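Dorkstead Bench Skills Board > Practice materials > Interrupted sutures: tail length and spacing on soft pads

Page 1

balcombe_bench
Posted 2026-05-25
I am rewriting the handout for the closure station at Balcombe and the tail length section needs settling. The old sheet says 4 mm for everything and gives no spacing at all. We use the Khoury pad, the soft single-density one, and black braided thread from Umusa. Incisions are straight and full depth of the top layer. Simple interrupted only, no running closure at this station.
What are people teaching for tails, and at what interval?

tenby_lad
4 mm is fine for monofilament on a firm pad. On braid it is short for a beginner. They trim, catch the knot with the tip of the scissors and it opens. I would write 8 mm for braid and let them come down later.

Omar Aoun
Disagree with 8. Long tails on adjacent knots lie across each other and across the cut, and then the learner picks one up with the next pass. If the knot opens at 4 the fault is in the throws. Count throws, not millimetres.

tenby_lad
On a real closure, yes. The station is there to practise the whole sequence and an opened knot costs them the rest of the session. Also you can only check the throws if there is some tail left to hold.

balcombe_bench
Both noted. Omar, how many throws do you ask for?

Omar Aoun
Surgeon's throw with 2 singles on top, alternating. Braid holds on that. If it slips they are not alternating and have tied a granny. Pull the tails apart flat along the surface and it shows at once.

q_lister
Spacing first, surely. Tail length only matters once you know how far apart the knots are. Rule I was given: the gap between stitches equals the full width of the bite, edge to edge. On soft pads I mark the line with a skin pen before cutting, otherwise everyone drifts wide towards the far end.

Citlali Ayala
Agree with q_lister on spacing. I don't mark the pad though. The ink soaks in and then you can't judge whether the edges are level.
Two points for the handout. First, lay the tails out to the same side if you can, and do it before cutting. Second, watch the slack. A loop left standing over the cut while you reach for the free end is where most of the tangles start, more than from the tails.

tenby_lad
Same side as what? If the knot sits on the line the tails go wherever they like.

Citlali Ayala
Then the knot should not be sitting on the line. Slide it to one side before the second throw locks. I accept this is what I teach and not always what ends up on the surface.

q_lister
How many times do you reuse a pad? Ours tear through at the holes long before the surface looks tired. Somebody on the old board claimed 500 stitches per pad and I have never come close.

balcombe_bench
Nor have we. Khoury pads start to cut through once the holes are closer than the bite. We turn them over and then bin them. A new order is due in July so I can be generous until then.

Omar Aoun
Tearing is tension. They tighten until the surface puckers and then tighten again. Approximate, don't strangle. Put that in the handout and leave the tail length at 4.

tenby_lad
I still want 8 for braid. Could the sheet give a range?

Citlali Ayala
A range is fine by me. Some close views below. The last one is the most useful for spacing, with a closed line next to one that is still being worked.
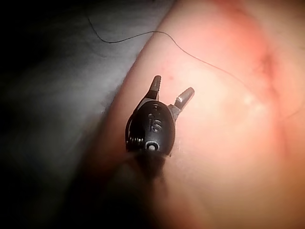
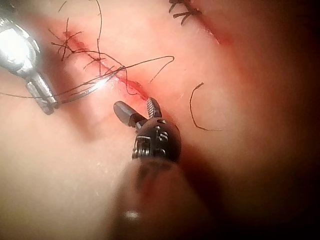
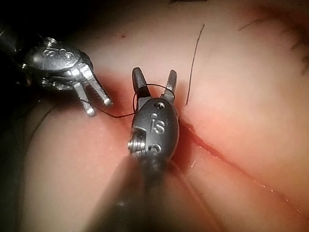
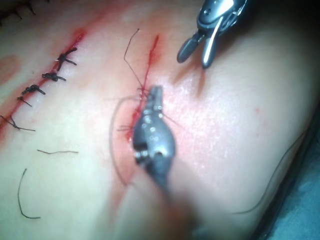

Close views, Citlali Ayala. First: jaws open above the surface. Second and fourth: knots with cut tails. Third: slack loop at the base of the left jaw.

q_lister
The second is a good argument against tenby_lad. Those tails are short and they still splay in several directions.

tenby_lad
Splaying is the braid. You would get that at any length. I would use the fourth for the spacing paragraph, the row reads clearly.

balcombe_bench
Draft will say 4 to 8 mm for braid, throws as Omar gave them, gap equal to bite width. I will put the second and fourth side by side under tails and keep the third for slack.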